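FOR IMMEDIATE RELEASE

Mokosden Opens Its Doors to Home Stagers and Small Shops with New Prop Lending Library

20th September

Mokosden, the family-run home furnishings store on the lower end of Gorkard Street, is delighted to announce the opening of its Prop Lending Library, a new service that lets home stagers, shop owners, theater groups and anyone else with a bare shelf to fill borrow decorative pieces by the week instead of buying them outright.

The library takes up the whole back half of the store's second floor, which longtime customers will remember as the rug room (the rugs have moved downstairs, next to the lamps, and are doing very well there). It opens with 300 pieces ready to lend, from table linens and vases to picture frames, candlesticks, wire baskets and a generous selection of artificial fruit and greenery.

"People have been asking us for years if they could just borrow something for a weekend, and for years we said yes and wrote it down on the back of a receipt," said Melaniia Zinchenko, owner of Mokosden. "I had a drawer full of those receipts. This summer I finally sat down with them and thought, well, we already have a library, so we might as well put up a sign and do it properly."

The idea was tried out in July, when the store invited 9 local businesses to borrow whatever they liked for their front windows. Between them they took home 141 pieces, and several came back the following week to swap for something else. The Hutsuliak bakery kept its kitchen-table display up so long that Zinchenko finally told them to hang on to the tablecloth.

How Borrowing Works

Borrowers sign up once at the front desk with a photo ID and a small refundable deposit. After that, pieces can be taken home for one week at a time and renewed for a second week by phone, provided no one else is waiting. Schools and community theaters pay no weekly fee. Larger orders for open houses can be set aside ahead of time, and the store is happy to help carry them to the car.

Fiachra Gilmartin, who manages the new library, has also put together ready-made sets for folks who love the look of a finished room but would sooner not fuss over every bowl and branch. The first 2 are called Sunday Kitchen and Front Porch, and more will follow as the seasons change.

"The fruit is what everybody goes for first," said Gilmartin. "A pear and a good bunch of red grapes in a black wire basket, and a kitchen counter looks like somebody lives there. You can leave it out for a month of showings and never have to throw anything away."

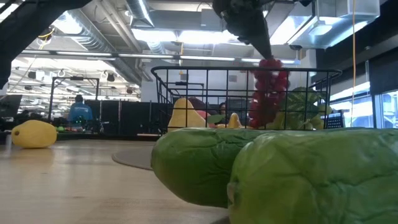

Visiting the Library

The Prop Lending Library is open during regular store hours, and there is an elevator by the side entrance. Coffee will be on all through the opening week, and neighbors are warmly invited to come up and browse even if they have nothing in particular to decorate.

About Mokosden

Mokosden sells furniture, lighting and housewares for everyday homes, including the Drovex line of shelving. Press inquiries and requests for a tour may be directed to Fiachra Gilmartin at the store's front desk.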